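The Quiet Pull of a Few Wooden Blocks

By Zubaida Baloch

My grandmother kept her blocks in a flour tin with a lid that never quite fit, and when we heard it rattle down from the top of the pantry we knew it was raining hard enough to be let off our chores. There were 33 of them, and I know the number because she made us sort them back in by size and would not let anyone have a cookie until the last one was home. I still have that tin. The blocks went to my cousin, who let her puppy at them, and I have mostly forgiven her.

So when the magazine asked me to write something about play at home, I suspect they were hoping for screens, or the lack of them. I wanted to write about blocks instead, and about the floors and tables we put them on, which is a bigger part of the business than you might think.

I started in Trumden, where a small workshop called Stutosness has been turning out plain wooden blocks from a converted creamery for 25 years. It is a lovely, dusty place with a radio going in the back. They sand every block by hand after it comes off the saw, rounding the corners just enough that it won't hurt when somebody steps on it in socks (it will still hurt a little). The women at the sanding bench told me they can tell by touch when one is off. A block that is even slightly out of true will sit fine at the bottom of a tower and cause all kinds of grief at the top, and that goes straight into a bucket by the stove.

I asked which set sells best, expecting to hear it was the enormous one in the window. It is the small starter bag. Grandparents buy it, mostly, and then come back in August for another before the birthday season starts up again.

I brought one of those bags home and poured it out on my own kitchen table, and I am sorry to say the first thing I noticed was the noise. Wood on wood is a sharp sound at seven in the morning. The second thing was that my table slopes. I have eaten at it for years without knowing, and I found out by way of a tower that leaned toward the window every single time.

The cure for both came from Savgate, where the Paracha playroom opens its doors four mornings a week above the old shoe store. They cover their tables in brown kraft paper from a big roll, and a long one too – 1000 feet, according to the sticker on the box. The paper softens the clatter and takes crayon happily, and when it gets too sorry looking they peel it off and put down fresh. On top of the paper they run strips of blue painter's tape, up and down and side to side, so that the whole table is divided into big boxes.

I had supposed the tape was there to keep the peace, and I suppose it does that too, with each child getting a box to build in. But the children have worked out a dozen other uses for it. The lines are roads, naturally. They are rivers, and you mustn't put a block in the river unless it is a bridge. One little girl was building her tower right up close to where two lines met, because, she told me with great patience, that is where a person would want to live, near the corner, so they could get to the store.

I tried it at home that weekend. Painter's tape comes up from paper more easily if you go slowly, and it comes up from a varnished table very nicely indeed. Tape the paper down at the edges if you want it flat. I didn't bother, and it rippled a bit along the back, and the towers stood up all the same. I also slid a folded napkin under one table leg, which I should have done years ago.

What surprised me was how few blocks we needed. My neighbor's boy came over and I had 80 ready for him, the starter bag and two more besides, and he picked out a handful and pushed the rest aside with his arm. He put one on another, and another on top of that, looked at it from the side with his chin on the paper, and was perfectly content. We had soup. He went back to it afterward and moved the whole thing, block by block, to the next box over, and then his mother came to fetch him and he cried about his shoes.

I left the paper on the table for the rest of the week and ate my breakfast around it. 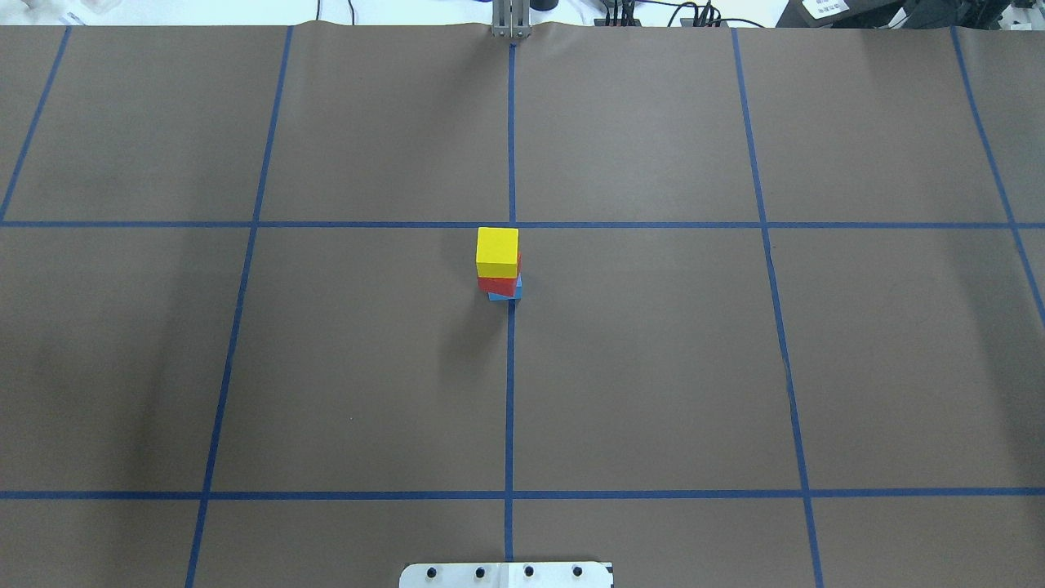 What kind of tape should I use to mark out a play table covered in paper?

Ordinary blue painter's tape is the one to get, and a single roll will do a good-sized table. It is easy to tear by hand, and you can lift a strip and lay it down again if your lines come out crooked.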